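How many wipes is enough?

The people at Vandix sent round their plan in April and the number in bold was 1,000. A thousand examples of cleaning a whiteboard, all gathered by hand, all to be fed to the same model. I've been helping with the recording at Kurnberg, and my first question is still open: a thousand of what?

If you scribble in the same corner each time and start with the arms in the same place, you have one example and a lot of copies. The plan says "varied". It doesn't say how, or who checks.

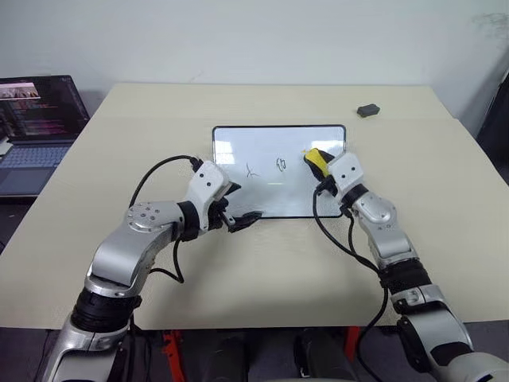
My other gripe is with what counts as a good take. We throw out the clumsy ones, where the eraser slips or the operator has a second go at a stubborn line. I'd keep them. A model that has only ever watched tidy work has no idea what to do after a bad start, and it will make plenty of those.

The Tolentino write-up gets quoted at me a lot. They claim up to 100 per cent success, and I don't doubt they saw it once. Read down to the tests, though, and there were 12 tries on 3 drawings — I could get that with a damp sleeve.

So I've asked for a small trial before we carry on. Train on the first batch, move the board, change the pen, see what breaks. The answer so far is that the schedule is tight and Hurnurier wants the full set first. I'm still recording in the meantime, and keeping the bad takes in a separate folder.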